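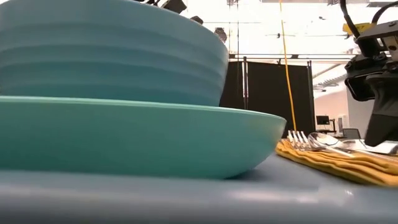

Chapter 2
Why Things Cost What They Cost

I paid 22 dollars for a soup bowl once, and I still think about it. The shop was in Kitcombe, down a side street, and two doors away another store had bowls for a fraction of that. Both held soup just fine. So what was I paying for?

That question will keep us busy for most of this chapter. We'll start with costs, because that's where most people start when they try to explain a price (my students always do!), and then we'll see how far costs can take us.

Fixed costs and variable costs

Say a small pottery called Birnasik rents a studio and buys a kiln. The rent and the kiln payment add up to $2,000 a month, and that bill arrives whether the potters make a thousand bowls or go home and nap. We call this a fixed cost. Clay, glaze and packing paper are another story – the more bowls you make, the more of them you use up. Those are variable costs.

Now let Birnasik make 1,000 bowls in October. Divide the fixed cost by the bowls and you get $2 each. Make half as many and the share doubles to $4, even though the rent hasn't moved a penny. Try it on paper before you read on, it takes a minute and it really does help.

My old teacher, Océane Lachance, used to call this "spreading the butter." I've borrowed the phrase ever since, and you'll meet it again when we get to average cost curves in the next section.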